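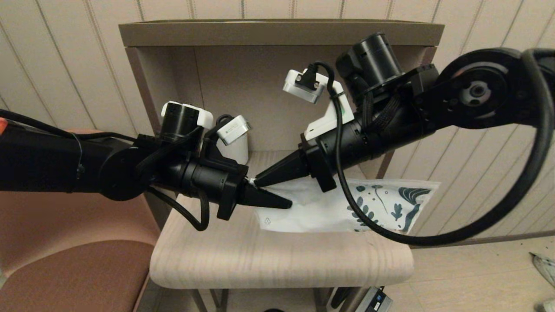
Kiani household handling project: progress report for the second half of the grant

Prepared by the Tallton workshop for the Wunine fund, November

Thank you, first of all, for your patience with the timing of this report. We had hoped to send it a little earlier, but we wanted to finish the latest block of recording so that the figures would mean something, and we think you will be glad we did. It has been a good few months on the whole, with one slow patch in the middle that we will come to.

As you will remember from the proposal, Kiani sets out to gather a large collection of demonstrations of small, fiddly household jobs done with two arms. The collection is then used to train Zolon, our learning system, to do the same jobs unaided. Your support pays for the gathering, the checking and the labelling. The training itself is paid for from elsewhere, but we report a little on it as well, as it tells us whether the examples are any good.

Where we have got to

Our target for the full grant is 2000 accepted demonstrations. We now have 900. We know that is short of halfway, and we would rather say so plainly at the top than leave you to find it further down. The pace has picked up a great deal since the summer, though, and the plan at the end of this report sets out how we mean to catch up.

By accepted we mean that the recording is complete, that all the views run from start to finish without a gap, that the job was done properly, and that a second member of the team has watched it through and agreed with the label. We throw away a fair amount. It hurts a bit to do it after a long afternoon of careful work, but we learned during the first half that a sloppy example does more harm than a missing one, and we have stuck to that.

The work is spread over 11 kinds of job. Seven were in the original list and four were added with your agreement in the spring: paper bags, tea towels, zipped pouches and the clearing of a small table. Rigid things such as cups and boxes are well covered by now and we have nearly stopped recording them. Soft and crumply things are where the effort is going.

Paper bags

This has been our favourite job and also the most maddening one. A bag lying flat looks like nothing at all to deal with, and any of us could pick it up, open it or fold it while thinking about lunch. With two arms and a pair of narrow fingers it is quite another matter. The paper slides away when it is touched too lightly and creases when it is pressed too hard, and every crease changes where the next good hold will be. No two attempts start from quite the same shape, even with the same bag, and that is just what makes them useful to a learning system.

We began with plain white bags only, thinking it best to keep things simple. Looking back, that was a mistake. Zolon grew rather fond of blank white paper and was thrown by anything with a pattern on it. Since then we have used printed ones as well – the white bag with the dark teal leaves is one of these – and we turn them so that sometimes the printed part is nearest and sometimes the plain part. Leaves and stems seem to make a particularly good test, as a printed stem can look very much like a fold if you are not expecting it.

We have also been recording the awkward beginnings of the job more generously. In the early sessions our operators tended to get both fingers neatly into place before they pressed record, out of simple tidiness. The examples looked lovely and taught very little about how to get there. Operators now start with the arms well away from the bag and leave in the small corrections, the second tries and the pauses for thought.

The rooms

You asked at our last meeting whether the setting really needed to look like somebody's home, given what it costs to furnish. We have thought about this a good deal and our answer is still yes. Working over a small side table, with a chair close by and shelves behind, puts limits on how the arms can move that a big bare bench never would. The elbows have to go somewhere. Operators have learned to bring the arms in from the sides and above, and that habit is now part of what the system learns.

We did save some money by buying second-hand, and we move the pieces about between sessions so that the same room can stand in for several.

The slow patch

In the early part of the summer we lost more time than we would have liked to cables. The sensor leads on the arms kept working loose at the connector, and a session would carry on quite happily with one view missing until the checker noticed. We have since changed the routing, leaving longer loops so that nothing pulls tight when the wrist turns, and there is now a short check of every view before each session and again after the midday break. Longer loops bring their own small trouble, in that they can swing across in front of the work, and operators are asked to watch for it. We are still trying different ways of tying them back and have not settled on one.

We also had an operator leave in that period, and training a replacement took longer than we had allowed for. It takes a good while before a new person's recordings are accepted at the same rate as everybody else's, and we ought to have budgeted for it.

What the training shows so far

We will be careful here, as it is early. With the cups and boxes, Zolon now manages most of what we put in front of it. With tea towels it makes a respectable start and then tends to lose its way at the second fold. With paper bags it will reach for a sensible place and touch down there, but what happens next is still hit and miss. We expect this to improve as the newer examples go in, and we shall include proper results in the final report.

Plans for the coming months

We would like to run two shifts a day instead of one, with the later shift starting at 2 pm, so that the arms are not standing idle for half the afternoon. This can be done within the present staffing line if you are content for us to move the unspent travel money across. We would be grateful for a reply on that point when you have a moment, as the rota depends on it.

Bags, towels and pouches will take up nearly all the recording time until we are level with the plan. After that we hope to go back to table clearing, which uses a bit of everything.

You would be very welcome to come and see a session at Tallton. The afternoons are best, once everyone has warmed up, and we can always find a spare chair.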